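Flastari pone a prueba dos pinzas y tres cámaras con un estuche escolar

El taller de robótica de Flastari ha cerrado la primera ronda de su comparativa de pinzas, y los resultados son mucho más interesantes de lo que prometía el plan inicial. Durante el mes de septiembre el equipo ha enfrentado dos juegos de dedos, tres posiciones de cámara y dos controladores a una tarea que cualquier niño resuelve sin mirar: coger un estuche de lápices por una esquina, sujetarlo y abrir la cremallera.

En total se registraron 2.005 intentos. La comparación se hizo con los mismos brazos y la misma mesa, de modo que lo único que cambiaba entre una serie y la siguiente era la pieza que se quería juzgar. Parece una obviedad, pero en la ronda de primavera se cambiaron los dedos y la cámara a la vez y luego no hubo manera de saber a quién agradecer la mejora.

Los dedos Gullis, de perfil curvo y cara interior acanalada, partían como favoritos. Los Stougaard, más rectos y rígidos, se habían comportado muy bien con cajas y piezas duras, y había curiosidad por ver qué hacían con un objeto que se dobla, se arruga y se escapa. La tela es un material traicionero para una pinza – cede donde uno espera resistencia y se resiste donde uno espera que ceda.

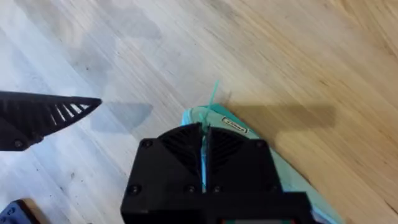

La esquina del estuche fue, con diferencia, el punto más difícil de toda la tarea. Si los dedos se cierran demasiado arriba, atrapan solo un pliegue y el tejido resbala en cuanto el otro brazo tira. Si bajan demasiado, tocan la mesa, el controlador detecta el contacto y el brazo se retira. El margen bueno resultó ser de 11 milímetros, y dentro de él los Gullis se mueven con una soltura que da gusto ver.

Con los Stougaard el agarre era más firme una vez conseguido, pero costaba bastante más conseguirlo. En las primeras series empujaban la tela hacia delante en lugar de recogerla. El equipo probó a inclinar la muñeca unos grados y la cosa mejoró enseguida, así que nadie los da por descartados. De hecho, para sujetar el extremo del estuche mientras la otra pinza se ocupa de la cremallera, varios miembros del taller los siguen prefiriendo.

La parte de las cámaras trajo la sorpresa de la ronda. Se compararon una cámara fija sobre la mesa, otra lateral y una pequeña montada en la muñeca. La fija ofrece una vista limpia de todo el espacio de trabajo, pero el propio brazo tapa el objeto en el momento decisivo. La lateral ve bien la altura de los dedos y muy mal la posición de la cremallera. La de la muñeca, que muchos consideraban un complemento, acabó siendo la más útil de las tres para los últimos centímetros.

Tiene también sus pegas, claro. Los dedos ocupan buena parte de la imagen, la luz cambia con cada giro y las sombras del brazo se pasean por la mesa. Con la luz de la ventana por un lado y la de las lámparas por otro, la misma madera puede verse amarilla o azulada según el ángulo. Fijar el balance de blancos a mano ayudó más que cualquier ajuste posterior, un truco sencillo que ya se ha incorporado a la hoja de preparación del taller.

En cuanto al controlador, el modelo Clurkeck corrige la trayectoria 40 veces por segundo y permite limitar la fuerza de cierre en cada dedo. El anterior cerraba siempre con la misma energía, y eso con tela se paga: o el agarre es flojo o el estuche se arruga y la cremallera se bloquea. Pasar de uno a otro fue como cambiar de brazo – movimientos más cortos, menos titubeos y un cierre suave que deja la tela casi como estaba.

El cambio no fue inmediato. Los primeros días el Clurkeck interpretaba cualquier arruga como un choque y se detenía. Hubo que subir el umbral de contacto poco a poco, serie a serie, hasta encontrar un valor que protegiera la mesa y los dedos sin parar el trabajo a cada momento. Ese valor se publicará con el resto de la configuración, para que otros talleres no tengan que repetir el camino.

La segunda mitad de la comparativa se dedicó a la cremallera. Aquí el orden de las acciones importa mucho: primero se fija el cuerpo del estuche, después se busca el tirador y solo entonces se tira, siguiendo la línea de los dientes. Tirar en diagonal, aunque sea muy poco, basta para que el carro se atasque. La mejor serie, con dedos Gullis, cámara de muñeca y controlador Clurkeck, encadenó 124 aperturas sin que fuera necesario recolocar el estuche a mano. ¡Una cifra que en primavera habría parecido una broma!

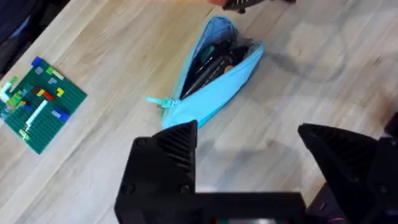

Última modificación de esta página: septiembre, 17:40 h

Un estuche lleno plantea además un problema distinto del vacío. Los bolígrafos y rotuladores dan cuerpo a la tela y la mantienen tensa, lo que facilita seguir la cremallera, pero también desplazan el peso y hacen que el conjunto ruede cuando se tira de un extremo. El taller alternó estuches llenos, medio llenos y vacíos, y los medio llenos fueron los peores en todas las combinaciones. El contenido se mueve hacia un lado, la tela se hunde por el otro y la pinza tiene que buscar de nuevo dónde agarrar.

También se trabajó con otros objetos sobre la mesa. Una placa de LEGO con sus piezas de colores, por ejemplo, pone a prueba la percepción de una forma muy distinta a una superficie despejada: hay muchos bordes pequeños, colores vivos y relieves que pueden atraer la atención del sistema. Con la cámara fija, el estuche se localizaba bien en presencia de la placa. Con la de muñeca hubo algún despiste al principio, sobre todo cuando el brazo se acercaba desde la izquierda, y se corrigió ampliando la variedad de posiciones de partida.

Queda pendiente comparar el desgaste. Las estrías de los dedos Gullis conservan buen agarre, aunque en el taller se quiere ver qué pasa tras varios meses de uso con tejidos ásperos. Los Stougaard tienen a su favor que la superficie de contacto se cambia en pocos minutos, con un destornillador normal y sin desmontar la base. Para un grupo que trabaja todos los días, eso cuenta.

La próxima ronda mantendrá el controlador Clurkeck y la cámara de muñeca, y ensayará una combinación que ha despertado mucho entusiasmo: un dedo de cada tipo en la misma pinza. La idea surgió al final de una sesión, casi como ocurrencia, y las pruebas preliminares son lo bastante buenas como para dedicarle una serie completa. Habrá asimismo estuches con cremallera en curva, bolsas de tela sin forma propia y una funda de gafas que ya ha derrotado a todo el mundo en los ratos libres.

Los datos de la primera ronda, con las tablas por combinación y los valores de fuerza de cierre, pueden solicitarse al taller de Flastari. Los grupos que quieran proponer sus propios dedos para la siguiente comparativa pueden hacerlo también; basta con que encajen en la base estándar y que se envíen dos juegos iguales, por si uno se rompe.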